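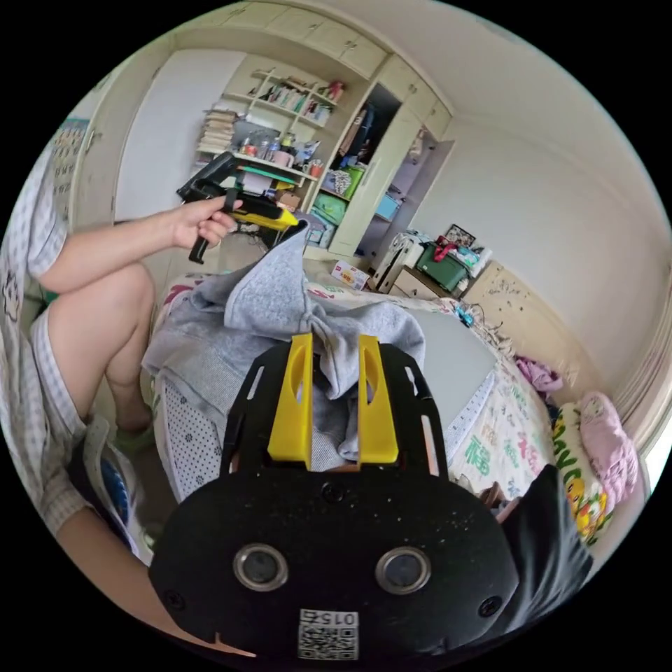

2 min read

Search this site Go

Laundry folders at Plirnier are now teaching the machines, and some of them like it

I went over to Plirnier expecting to write a few lines about a new folding line and be home for lunch. I stayed most of the day. If you live in Plunville you've probably seen their vans (they do sheets and towels for the motels, plus wash-and-fold for regular people), and you may have heard that folding is going over to robots. That's partly true, and the part in between is what I ended up asking everyone about.

The robot arms are coming from a company called Vurkis, and two of them are already bolted down at the back of the plant. They can manage a flat towel. Hand them a sweater and they get stuck, because a sweater never lands the same way twice. So since July a group of Plirnier folders has been spending part of each shift doing ordinary clothes work with hand-held grippers, one in each hand, while the lenses on the tools record how they do it. Pick up the knit by the corner, lift, shake it out, lay it down, again and again. Those recordings go to Vurkis, and the arms are supposed to learn from them.

A lot of this happens away from the plant, in regular bedrooms, on regular beds with duvets and pillows and stuffed animals on them. Vurkis wants the clutter. A clean steel table only teaches the arm about clean steel tables, and the wash-and-fold side of the business wants to offer tidying at people's homes someday. (I have my doubts about a robot in my closet, but then I haven't seen the floor of it since spring.)

Elmarie Mabuza has folded for Plirnier long enough to have trained half the people on her shift, and she was one of the first to sign up. She let me try her grippers. They look simple! You squeeze a handle, two fingers close, and you think, fine, I have done this with salad tongs. Then you try to pick up one layer of a T-shirt and you get three, or you get the bedsheet too. I did one shirt and it looked like something you'd pull out from under a car seat.

"The first week I was mad at it all day," Mabuza told me. "My hands know where the hem is. These don't know anything. You have to go slow and look, and I hadn't looked at a shirt in years."

She has 369 recorded folds of her own so far. The whole crew is at 2076, and the number goes up on a whiteboard by the time clock, where people have started writing remarks next to it that I can't print.

As for what changes, here's what I could pin down. Recording is paid at the regular hourly rate with an extra 70 cents on top. It's limited to half a shift, partly because squeezing a handle for hours is hard on the wrist. Several folders told me their shoulders feel better, since they aren't reaching across the big table all day, but their thumbs feel worse. One woman has gone back to the table full time and says she'd rather have the radio and somebody to talk to. I get that. The recording work is quiet, and you're asked not to chat through it.

The bigger question is jobs, obviously. Plirnier says it won't lay off any folders this year. I asked about next year and got a longer answer with less in it. The plan as I heard it is that the arms take over towels and flat sheets first, and people move to the clothes side, to checking finished stacks, and to a new job the company calls session lead. A session lead sets up the room, tangles the clothes up properly, watches for bad takes and throws them out. Mabuza has been doing that without the title, and she'd like the title, please, and whatever comes with it.

The folders also asked who owns the recordings and whether faces or voices get kept. Managers put up a sheet in the break room saying recordings are used for training the arms and not for timing anybody. A few people want that in their contracts instead of on a sheet held up with tape, and there's a meeting set for August 2026 to talk about it.

I watched the arms for a bit before I left. Towel, towel, towel, pretty neat, slower than the guy working next to them. Then somebody dropped in a sweatshirt to show me, and the arm picked it up by the hood and held it there, and kept holding it. Mabuza reached over, took it, and folded it in a few seconds with her bare hands while still talking to me about parking.

I'll go to the meeting and write up what gets decided. If you work at Plirnier and want to tell me your side, I'm easy to find, and I don't need to use your name.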